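How to put on a tempered glass screen protector without bubbles

Did three of these last week so writing it down while I remember. Phone used here has a flat screen. Curved screens are a different job, you want the liquid glue kind for those.

What you need

The glass (mine was the 2 pack from Badine, the Qudah one goes on the same way)
Alcohol wipe, usually in the box
Microfiber cloth
Dust stickers or plain clear tape
A library card or old gift card

Before you start

Wash your hands. Turn the phone off – a black screen shows dust way better. Case off too. Run the hot shower for a few minutes and work in the bathroom if your place is dusty. Sounds dumb, works. Ceiling fan off.

Step 1. Old protector off. Lift a corner with the card, slide slow. If it's cracked put tape across the whole thing first so the bits stay together.

Step 2. Wipe. Alcohol first, top to bottom, then the dry cloth right away. Get the edges and around the earpiece, thats where the gunk sits.

Step 3. Dust. Tap the sticker all over the screen. Tilt under a lamp. Tap again. Most bubbles are dust so don't rush this one.

Step 4. Hinge it. Lay the glass on the phone with the film still on, line up the earpiece cutout, then run 2 strips of tape down the long left side. Now it opens like a book.

Step 5. Open, peel the film, one last tap with the dust sticker, close. Let go. Don't press yet, it spreads by itself from the middle.

Step 6. Push leftover air to the nearest edge with the card wrapped in the cloth. Tape off.

Little bubbles with no speck in them usually go away overnight. With a speck – lift that corner with tape, grab the dust with a second piece, lay it back down.
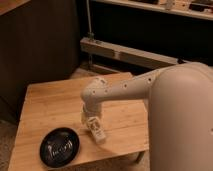 Phones & Accessories > Screen Protectors

Which one to buy

Check the exact model, not just the screen size. Plus and regular are not the same cutout. If you use a thick case get a "case friendly" size, its a hair smaller all around and the case won't push the edge up. Trastham cases are tight at the corners, mine popped a full size glass loose in 2 days. The Mellach slim one was fine.

Touch feels off afterward? Look for a touch sensitivity setting in the display menu, some phones have one. Restart if it still lags.

Privacy glass goes on the same way but it's darker, so you'll be turning brightness up.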